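Minutes, shared bench meeting, 9 December 2024

Typed up by me the same evening, from notes on the back of a Lemex delivery slip, so if I have put words in your mouth please shout before the next one. Gunārs Pärn ran things, I wrote. Everyone else knows who they are, and apologies came in from the two who always send them (we missed you, really!).

**1. Last minutes**

Read, sort of. Gunārs skimmed them out loud while the rest of us were finding chairs. One fix: the July bill from Plundura was for cloth and clips, and I had it down as cloth only. Changed now. Agreed.

**2. The black cloth**

We spent far too long on this, and I include myself. The cloth goes across the back and sides of the little table and comes down to the wood, and the question was whether we iron the creases out or live with them. Gunārs wants it ironed. I said I ironed the last one and it was creased again as soon as somebody folded it into a bag, and there was some muttering about who that somebody was. We settled on rolling it around a cardboard tube whenever it comes down, and steaming it once before spring while it hangs. I will bring the steamer from home (it leaks a bit, so towels please).

Clips: we keep losing them. Gunārs will get a pack of 10 from Lemex and they live in the tin, not in pockets. If you find one in your coat, no questions asked.

**3. The letters**

Everybody likes the foam letters, hooray! "Fast" on top and the bigger "UMI" underneath, all in different colors. There was a suggestion to redo them in one color so they look more serious, and it got no support at all. The M sits slightly lower than its neighbors and I offered to move it up. Gunārs got out a ruler, two people told him to put it away, and we moved on with the M where it is. I would still like to fix it and I want that written down, so I'm writing it down.

Spare foam goes in the flat box from Priedītis, on top of the cupboard.

**4. Rice cooker and toaster**

Both stay on the table. There was a push to move the toaster to the shelf, but the cord won't reach, and I don't want an extension lead running behind fabric. Gunārs agreed strongly, and we added a rule: whoever makes toast stays with the toast. Pull the cloth well back from the toaster first, every time, please.

Crumbs came up again. The tray slides out and can be emptied over the trash, which was news to one of us who has been turning the whole thing upside down (you know I love you). I'll stick a note inside the cupboard door.

The rice cooker needs a new measuring cup, the old one having gone home with someone's leftovers. Promia sells them in packs of 3, and that seems fine, given our record.

**5. Money**

We have 2000 in the pot and 1000 of that is spoken for by the rent, so please ask before buying anything bigger than a bag of rice. Cups and clips approved. A second toaster was proposed and turned down, with some feeling on both sides. Gunārs says it can come back once the rent is paid.

**6. Light**

Short one. The round ceiling light is bright enough for everybody except Gunārs, who would like a desk lamp as well. He can bring his own.

**7. Who is doing what**

- Gunārs: clips from Lemex, cardboard tube, lamp if he must
- Me: steamer, crumb note, cups from Promia
- Whoever has the old measuring cup: bring it back anyway, we can always use another

**8. Anything else**

Somebody asked if we could have rice at the next meeting and start on time for once. Yes to the rice. Bring your own bowl, and if you can carry a second one for a guest that would help a lot. We closed after that and I locked up. 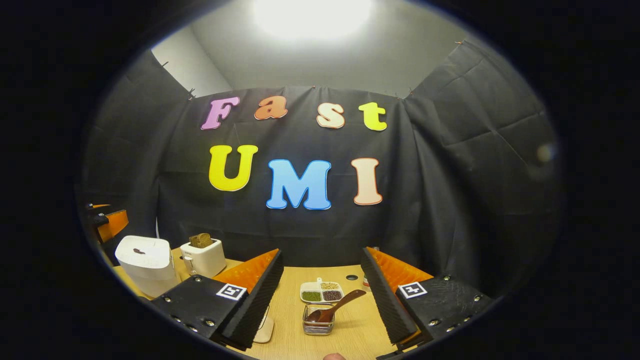
One thing I forgot under item 4: the soy sauce is finished, so if you're passing a shop before next time, grab a bottle and give me the receipt.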